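Coffee Shop Names and the People Who Use Them: What Happens When Brenar Drops the Word "Coffee"

Final project report, Intro to Marketing Research
Byung-chul Won
Dec 15, 2022

Why I picked this

I have been buying the same medium hot coffee from the Brenar Coffee House on Windcombe Avenue since freshman year, so when the sign came down in May and a new one went up that just said "Brenar," I took it kind of personally. Same building, same counter, same lady who knows I want the lid off. But the sign was different, the cups were different, and the line was suddenly full of people complaining about it! I figured if I was going to be annoyed I might as well get a grade out of it.

My question was pretty simple. When a local chain takes the product out of its name, do regular customers act any differently, or do they just grumble and keep buying? My guess going in was grumbling.

A little background

Brenar has 14 shops, all in this part of the state. They started out as a coffee place with a tray of muffins, and now they sell sandwiches, soup, and those breakfast bowls with the sweet potato in them (which are good, I'll admit it). The manager I talked to said the new name was supposed to make room for the food. Their closest competitor is Remari Bakery, which has kept "Bakery" on the sign even though most people I know go there for iced tea. I used Remari as my comparison because its prices are close and there is one across the street from two of the Brenar locations.

What I did

I wrote a short paper survey and handed it out near 4 shops, on the sidewalk, with permission. I got 188 usable answers. My advisor, Young-sook Wi, made me rewrite the questions 3 times before I was allowed to go outside with them, and she was right every time. My first version asked "How upset are you about the new name?" and you can see the problem there.

The final survey asked what people call the place, what they usually order, how often they come in, and whether they had noticed any change since spring. I put the name change question last so it wouldn't color everything else. I also did a few longer interviews with people who didn't mind talking while they waited.

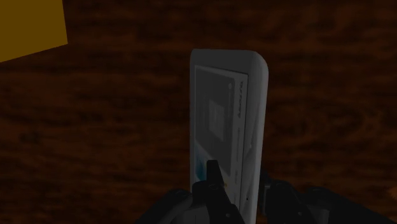
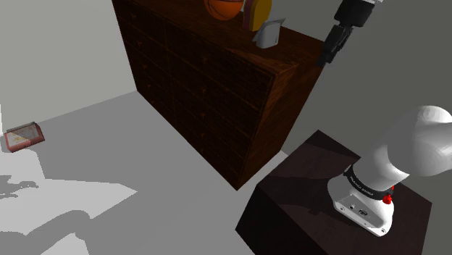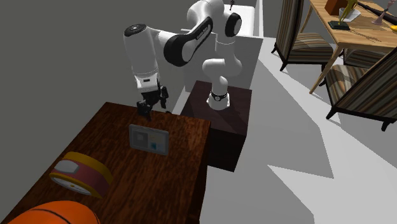
Simulated views: a white box held above a wooden surface, a dresser with a basketball on top, and a robotic arm beside a table.

What I found

First, what people call it. Almost everyone over the age of my parents still says "the Coffee House." People my age already said "Brenar" before the sign changed, so for them the company basically caught up with how they talk. A few people called it "Brandes," which was the hardware store in the Windcombe Avenue building before Brenar moved in. I left those answers in and made them their own category.

Second, orders. Most people said they get exactly what they got before. The ones who had tried something new had mostly tried a sandwich, and when I asked why in the interviews they pointed to the bigger menu board. One man told me he would have bought the soup years ago if he'd known they had soup. So that's a point for the company, I guess, but I think it goes to the menu board and the name is just along for the ride.

Third, the grumbling. It was real and it was loud. The people who said they disliked the new name were also the ones who came in most often, and I didn't see that coming. I expected the angry people to be the ones drifting over to Remari. When I asked one of them if she'd thought about switching, she looked at me like I'd asked if she'd thought about moving to the moon.

Problems with the study

Okay, the big one is that I stood outside coffee shops. Anybody who really did quit over the name wasn't walking past me with a cup in their hand. I tried to fix this by surveying people outside Remari too, but I ran out of time and only got a handful, so I kept them out of the totals. I also asked people to remember what they ordered in spring, and I can't remember what I ordered last week. Sales numbers would have been much better. I asked for some and was told no, very nicely.

It also got cold toward the end, and I think the later surveys have shorter answers for that reason.

If I did it again

I would start before the sign changes, obviously, though I don't know how you'd find out in time. I'd also do half the surveys on campus, away from any shop, and I'd add a question about the cups. So many people wanted to talk about the cups! The old ones were brown with the steam drawing, the new ones are plain green, and I had no box for any of it, so people wrote it in the margins. I typed up the margin notes and they are in the appendix with the survey form.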